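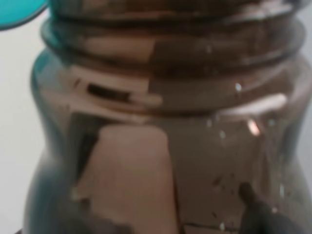 A glass jar seen at close range from a robot's wrist camera, with a gripper finger at lower right.

Kitchen robots still need a hand with the jars, Cuniteck review finds

Kerkach, February. Cuniteck, an independent testing workshop for household equipment, has released the results of its first review of robot arms sold or promoted for home and shop use. The short version for shoppers: keep your dish towel.

The review covered 18 everyday chores, from putting away glassware to refilling a shelf of dry goods. The arms tested were able to finish three of them at a standard the reviewers would accept from a person on their first day in a kitchen. The rest needed help, took too long, or ended with someone stepping in.

"We went in hoping to be surprised," said Krystyna Szczepańska, who led the review. "What we got was a machine that does fine with a cardboard box and then gets into trouble over a jar. People own a lot of jars."

Glass gave the reviewers more work than any other material. A clear jar shows whatever is behind it and reflects whatever is in front of it, and its outline changes as the camera moves closer. Droplets on the outside add bright specks of their own. A person picking up a jar hardly looks at it once a hand is on it. An arm that steers by a camera near its fingers may have little else in view at that moment, and the reviewers found that many failed grasps went wrong over the last short stretch.

Screw threads were a separate problem. Placing a lid flat on the neck of a jar was within reach for both of the arms tested. Turning it until it caught was not something either arm could be trusted to do. Reviewers recorded crossed threads, lids left sitting loose, and several jars that turned along with the lid.

Cuniteck also questions the way success is reported. Sales material often gives a single figure for a task, without saying who set up the counter, how many tries were thrown out, or whether the same jar was used each time. In the workshop's own trials, swapping one jar for another of nearly the same size was enough to send an arm that had been doing well back to missing its grip.

"If you practice on one jar for a week, you have a machine for that jar," said Milan Brouwer, a test engineer at Cuniteck. "I have a drawer full of lids at home that don't match anything. Show me the robot that can sort that out and I'll write a different report."

Shop owners fared a little better than households. Stocking identical containers on a level shelf, with good light and no one else in the aisle, was among the chores completed. Even so, the staff time spent preparing the shelf and watching the arm was greater than the time needed to stock it by hand. Aliki Vasilakis, who runs the Barbieri grocery and lent a storeroom for part of the review, has no plans to buy.

"It was interesting to watch for a morning," Vasilakis said. "After that I wanted my storeroom back."

The workshop does not claim that the work is hopeless. Grip force was well judged in most trials, and breakage was lower than the reviewers had planned for. Soft goods, left out of this review, will be looked at separately. Cuniteck's complaint is with the word "ready," which appeared in the promotional material for both arms.

The review asks makers to publish the number of attempts behind any success rate, to name the objects used, and to state when a person was on hand to reset the task. It proposes a run of 1,000 attempts on mixed household glassware as a fair minimum before a kitchen arm is described as able to handle glass. Neither maker has agreed to the proposal so far.

A second round of trials will take place at the workshop's Brurisow site, with wet dishes added to the chore list. Makers who wish to enter an arm may do so without charge, provided that they accept the jars they are given.

About Cuniteck
Cuniteck tests household and small-shop equipment and publishes its findings in full. It does not accept payment from the makers of products under review.

Press contact
Zofia Szulc, Cuniteck press office, Kerkach
Copies of the full review are available on request.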